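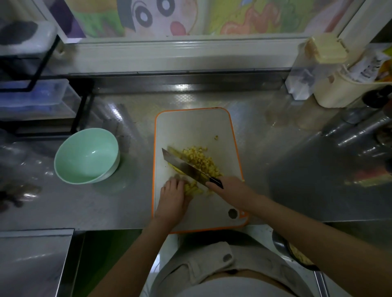
Small, even pieces with a cleaver: what am I doing wrong?

Astadley Home Help > Kitchen > Knives and chopping
Viewed 1,036 times

Yuzuki Tsuchiya
Posted in March

I have started cooking from recipes that want ginger "finely chopped" and I can't get it fine. I end up with a mix of wet mush and pieces the size of a pea. I use a Chinese-style cleaver, the ordinary thin sort for vegetables, and a white plastic board on a steel worktop.

What I do now is peel the ginger, cut it into thick pieces, then go at the pile from above until it looks small. Some of it flies off the board. A lot of it gets stuck to the blade. The pieces at the edge of the pile never get cut at all and I only find them when somebody bites on one.

The same thing happens with potato and with firm mango, although there it matters less. With those I can usually cut cubes that look all right until I get to the last bit, which slides about.

My questions are really these. Is the cleaver the wrong knife for such small work? Where is my left hand supposed to be once the food is no longer a solid lump I can hold? And do I have to sharpen the thing every week, as my brother-in-law says?

I don't want to buy a food processor. There is no room for one, and I only cook for two. I do have a box grater but I hate washing it.

Miyuki Kawaguchi
Most helpful, 112 votes

The cleaver is fine. I use one for nearly everything. Your trouble is in the order you do things, and probably in the thickness of the first cut.

Fine chopping is three separate cuts, and if the first one is bad you can't put it right later by hitting the pile. For ginger:

Peel it, or don't. If the skin is thin I leave it on and only take off the dry ends. If you peel, scrape with the edge of a teaspoon.

Cut a thin piece off one side so it has a flat face, and put that face down. Ginger is knobbly and it will roll if you skip this. Break off the side knobs first and do them separately.

Slice it across, as thin as you can manage. Two millimetres is good enough to begin with. I was taught to cut across the root so the fibres come out short, and it does make a difference with old ginger, which can be very stringy.

Stack a few slices, overlapping like fallen dominoes, and cut them into sticks. Keep the stack low. Three or four slices is plenty. If you pile them higher the top ones slip and you get wedges.

Turn the sticks sideways and cut across them. Now you have small cubes, and for many dishes you can stop there. If it has to be finer, gather the cubes together and then do the chopping you have been doing from the start.

Leave the slices you haven't got to off to one side, well away from the blade. I do one stack right through, push it over to the left, then take the next. It's slower to read about than to do.

As for the left hand, there are two different positions. While you are slicing and making sticks, the fingertips are curled back and the flat of the blade rests against the knuckles. The knife can't reach your fingertips if they are behind your knuckles. Keep the thumb tucked in as well. People remember the fingers and forget the thumb.

Once it's a heap, the hand has nothing to grip, so it either gathers the pieces up in small amounts with the fingers curled, or it rests on the part of the heap you aren't cutting and keeps it together.

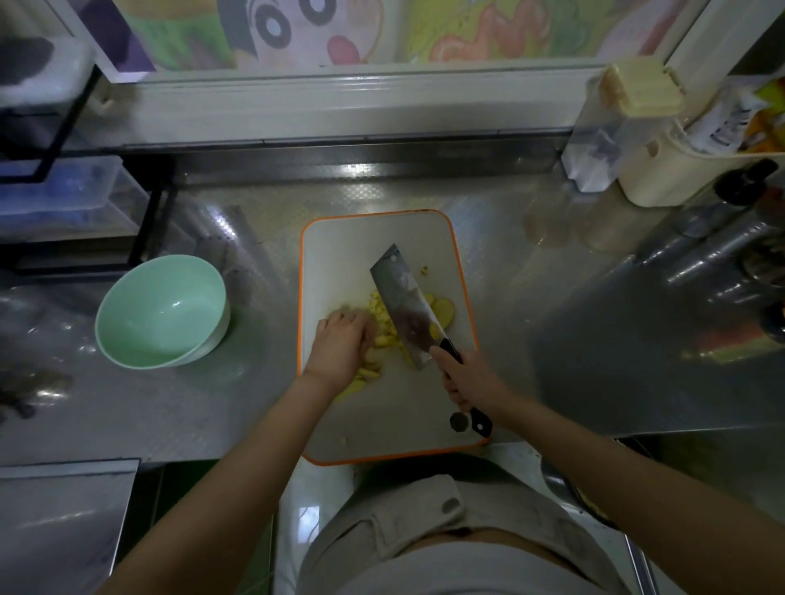 Chopping ginger with a cleaver. The uncut slices are on the right of the board.

If you keep a hand on the heap, go slowly and look at it the whole time. Work on the part next to the hand, stop, lift the knife, move the hand, start again. Don't move both at once. If you aren't sure of yourself, take the left hand off the food altogether and put it on top of the blade, towards the front end, fingers out straight. Then rock the knife from one end to the other and swing it round in a fan. That is the safest way to mince anything and I would start with that.

Pieces fly off when you lift the blade too high. Keep one end of the edge on the board if the shape of your cleaver lets you, or else only lift it a centimetre or so.

For bits stuck to the blade, put the knife down flat and wipe them off with a finger, moving from the back of the blade out over the edge, never along it. Or scrape them off on the rim of a bowl. Some will always stick. Ginger is wet and a wide blade has a lot of room for things to stick to.

Every so often fold the heap over on itself. Slide the blade under the edges, flip them into the middle and carry on. Those peas you keep biting on are the ones that were sitting on the outside.

Sharpening: I do mine on a stone every couple of months, and it gets a few strokes on a steel in between when I remember. Once a week is more than a home cook needs unless the knife is very soft. If ginger comes out as mush, though, it may well be blunt. A blunt edge squashes it and the juice ends up on the board. Try it on a tomato. If it won't go through the skin without pushing, sharpen it.

Kiyoshi Noguchi
9 votes

Put a damp cloth under the board. You said steel worktop and plastic board, and that combination slides. Even a worktop with a pattern pressed into it is slippery enough once there is water on it. I use a bit of kitchen roll, wetted and squeezed out, and change it when it gets mucky.

Also get a bowl and keep it next to the board, on the left if you are right-handed. Every time you finish a small batch, scoop it up on the flat of the cleaver and tip it in. Half the problem with small pieces is having too many of them on the board at one time. Use the back of the knife for pushing food about. Dragging the edge sideways over plastic takes the sharpness off.

The last bit of potato slides because it's got narrow. Lay it down on its widest side and cut it that way, or stop and put it in the soup as it is.

I had a cheap Dunmont cleaver for years and it did all this perfectly well, so I wouldn't spend money on another one.

Reiko Yokoyama
2 votes

just grate it. freeze the ginger whole, grate from frozen, no peeling. rinse the grater straight away and it isn't that bad

Yuzuki Tsuchiya
Comment on Miyuki Kawaguchi's post

Thank you, this was very clear. I was definitely cutting the first slices too thick, more like a pound coin or two together. I tried it on Thursday with thin slices and low stacks and got to the small cube stage without any trouble. The final mincing is still uneven but I haven't bitten on anything. I did the hand-on-top-of-the-blade version. I'm not ready for the other one.

The tomato test was a failure. Is a pull-through sharpener any good for a cleaver? There's one in the drawer.

Miyuki Kawaguchi
Comment

It will fit some and not others, depending on how thick the blade is. They take off a lot of metal and they can leave a rough edge, so I wouldn't make a habit of it. A 1,000 grit stone is the one to get if you only want one. Soak it if the instructions say so, some don't need it. Do both sides at the same angle and keep the angle low. Your first go will look scratched and that's all right.

If you don't fancy that, the hardware stall in Widby market does knives while you wait. I think it's still called Conneely.

Kiyoshi Noguchi
Comment

It is still called Conneely but they only do knives in the mornings now. Wrap the cleaver in a tea towel with a bit of card over the edge, and tell them it's for vegetables. They put a thicker edge on the bone ones.

Chie Hoshino
Comment

Does the cutting across the root thing apply to young ginger too? Mine is quite pink and soft and I can't see any fibres in it.

Miyuki Kawaguchi
Comment

No, cut young ginger whichever way is easiest. The skin on it rubs off with your thumb.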